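작업노트 / 반품 분류 셀 2호
2026년 7월 20일

오전. 출근하자마자 야간 로그부터 봄. 정지 7회. 지난주보다 많음. 그중에 진짜 고장은 없고 전부 "집기 실패 후 재시도 초과". 알람은 똑같이 울리니까 야간조는 매번 뛰어갔을 거고, 인수인계장에 글씨가 점점 커짐. 마지막 줄은 그냥 "또".

알람 등급 나누는 거 이번주 안에 꼭. 재시도 초과는 경광등만 켜고 소리는 끄는 걸로. 소리는 안전문, 공압 저하 둘만. 5월에도 같은 얘기 썼던데 그때 왜 안했는지 기록이 없음. Otby 쪽에서 등급 테이블 잠가놨다고 했던 것 같기도 하고. 확인할것.

Otby 새 버전 올림. 커피 마시고 오니 끝나 있음. 파지점 후보 점수 화면이 바뀌어서 한참 헤맴. 예전엔 후보가 다 나왔는데 이제 상위 3개만 보여줌. 보기는 편한데 왜 저걸 골랐는지 따질 때는 불편. 전체 보기 옵션 있는지 Inunance에 메일 넣음. 답 아직.

재교시 순서 (잊어버리니까 또 적음)
- 셀 정지, 키 뽑아서 주머니에. 걸어두지 말것
- 빈 통으로 바닥 높이 다시 잡기
- 벽 쪽 여유 38mm로. 기본값 쓰면 그리퍼가 벽 긁음
- 저속으로 한 바퀴, 그다음 생산 속도
- 값 바꾼 사람이 판에 적기. 적고 나서 돌리기

벽 여유를 넓게 주면 안 긁는 대신 벽에 붙은 물건을 못 집음. 좁게 주면 집는데 긁음. 어느 쪽이든 사람이 한 번은 가야 됨. 지금은 못 집는 쪽으로 두고, 벽에 붙은 건 "수동" 처리로 빠지게 해놨음. 주간조는 이걸 더 싫어함. 긁는 건 설비 일이고 수동은 자기들 일이니까. 그 말이 맞긴 함. 비용이 어디로 가느냐의 문제인데 우리가 셀 안에서만 계산하고 있었음.

품목 섞어 넣기 시험도 오늘부터. 컵, 안경류, 테이프, 장난감 블록 같은 것들. 반품이 원래 이런 식으로 들어옴. 한 품목만 넣고 성공률 뽑아봐야 현장에서는 소용없다는 얘기가 지난 회의에 나왔고, 그건 분류대 분들이 제일 먼저 한 얘기.
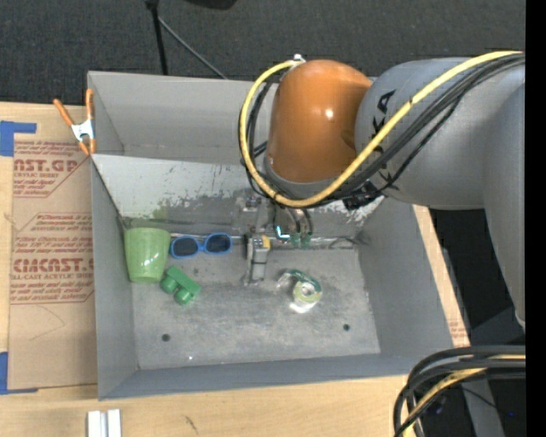
투명하거나 번들거리는 건 여전히 신경 쓰임. 조명 각도 바꿔가며 값 비교하려고 했는데 오전엔 버전 올리느라 시간 다 감. 오후에 재개. 조명 건드릴 때 통 위치 같이 안 움직이게 조심. 지난번에 그거 때문에 반나절치 데이터 버렸음.

점심 먹으면서 분류대 쪽이랑 얘기함. 메모만.

셀 들어오기 전에는 반품 상자 열고, 보고, 나누고, 이걸 한 사람이 다 했음. 지금은 나누는 걸 셀이 하고 사람은 여는 거랑 예외만. 예외만 하면 편할 줄 알았는데 하루종일 이상한 것만 보게 되니까 머리가 더 피곤하다고. 예전에는 쉬운 거 하면서 쉬었다는 말. 이거 중요한 것 같음. 처리량 표에는 안 나오는 거.

그리고 속도. 셀이 빠른 날은 상자 여는 쪽이 쫓기는 느낌이라고 함. 아무도 재촉 안하는데 투입 대기등이 깜빡이니까. 대기등 깜빡임을 그냥 켜짐으로 바꾸자. 이건 오늘이라도 가능. (→ 바꿨음, 오후 첫 교대부터 적용. 반응 들어볼것)

손목 얘기도 나옴. 집어서 옮기는 동작이 줄어서 손목은 확실히 낫다고. 파스 붙이는 횟수가 줄었다고 웃으면서 얘기함. 대신 서 있는 자리가 안 바뀌니까 발이 아프다고. 매트 두꺼운 걸로 신청. 교대로 자리 바꾸는 것도 제안은 나왔는데 예외 처리 교육을 다 받은 사람이 아직 적어서 당장은 어려움.

예외 처리 교육. 지금 할 수 있는 사람이 조마다 2명. 한 명 휴가면 끝. 교육 자료는 Michailidis에서 준 게 있는데 번역이 엉망이고 우리 화면이랑도 안 맞음. "파지 불능시 대상을 격려하십시오"라고 되어 있음. 격리겠지. 분류대에서 벽에 붙여놨음. 우리 화면 캡처로 다시 만드는게 빠를듯. 초안은 내가, 검토는 분류대에서. 설비팀끼리만 보면 또 설비팀 말로 써짐.

오후. 시험 재개. 통 바꿔 넣을 때마다 바닥 높이가 조금씩 틀어짐. 통 자체가 다 조금씩 다른 것 같음. 측정값 따로 시트에. 새 통 살지, 통마다 보정값 줄지. 새 통이 깔끔한데 Ternano 창고에서 오는 통이랑 규격이 섞이면 또 원점. 통에 번호 붙이고 보정값 읽는 쪽으로 기울었음. 번호 스티커는 바코드로. 손글씨는 지워짐.

그리고 Ternano에서 연락. 저쪽도 같은 셀 들일 거라고, 견학 오고 싶다고 함. 오면 좋은 숫자만 보여주지 말것. 수동으로 빠지는 비율이랑 야간 알람 로그 같이 보여주고, 분류대 분들이랑 따로 얘기할 시간도 잡아줘야 됨. 우리가 도입 전에 견학 갔을 때는 잘 돌아가는 것만 보고 왔고 거기서 일하는 사람 얘기는 하나도 못 들었음. 질문을 안 했으니까 우리 잘못이기도.

성공률 숫자는 오늘 안 적음. 중간에 조건을 두번 바꿔서 비교가 안됨. 로그 원본은 공용 폴더에 있음. 누가 물어보면 "아직"이라고 할것. 지난번에 임시 숫자 적어놨다가 그게 그대로 보고서에 들어가서 한참 설명하고 다녔음.

정지 버튼 얘기. 분류대에서 셀 멈추는 걸 다들 눈치 본다고 함. 멈추면 기록에 누가 멈췄는지 남으니까. 원래 이 칸은 설비가 원인 찾으려고 만든 건데 현장에서는 벌점처럼 보인 듯. 이름 칸 빼고 위치랑 시각만 남기는 걸로 바꾸자고 올림. 팀장 승인 필요. 승인 전까지는 말로라도 조회 때 얘기하기. 이상하면 그냥 누르라고. 멈췄다 다시 거는데 3분도 안걸림.

화면 문구도. "작업자 개입 필요" 이거 바꿨으면. 작업자가 문제인 것처럼 읽힌다고. "확인 요청" 정도? 분류대에 후보 몇 개 써달라고 부탁해둠.

저녁 전 점검
- 공압 정상
- 케이블 묶음 눈으로 확인, 회전 끝에서 당기는지 저속으로 한번 더 볼것
- 손끝 고무 예비품 재고 거의 없음, 주문 넣음
- 바닥 매트 신청서 제출함

남은 일
- 알람 등급 분리 (Otby 테이블 잠금 여부부터)
- Inunance 답변 오면 후보 전체 보기 켜기
- 통 번호랑 보정값 시트 연결
- 예외 처리 교육 초안. 캡처는 내일 오전에 셀 쉬는 시간에 찍기
- 정지 기록 이름 칸, 승인 나면 바로 반영
- 조명 각도 비교 나머지. 같은 통으로만
- Ternano 견학 날짜 회신

야간조에게: 벽 여유값 건드리지 말아주세요. 수동으로 빠지는 게 많아지면 판에 줄만 그어놓으면 됩니다, 원인은 안 적어도 됨. 재시도 초과 알람은 당분간 그대로 울려요. 미안합니다. 급한 거 하던 중이면 그거 마무리하고 가도 됩니다. 대기등은 이제 안 깜빡이고 켜져만 있는 게 맞음, 고장 아님.

추가. 퇴근 직전에 Inunance 답 옴. 전체 보기는 관리자 계정에서만 된다고. 관리자 계정 비번 아는 사람 찾아야됨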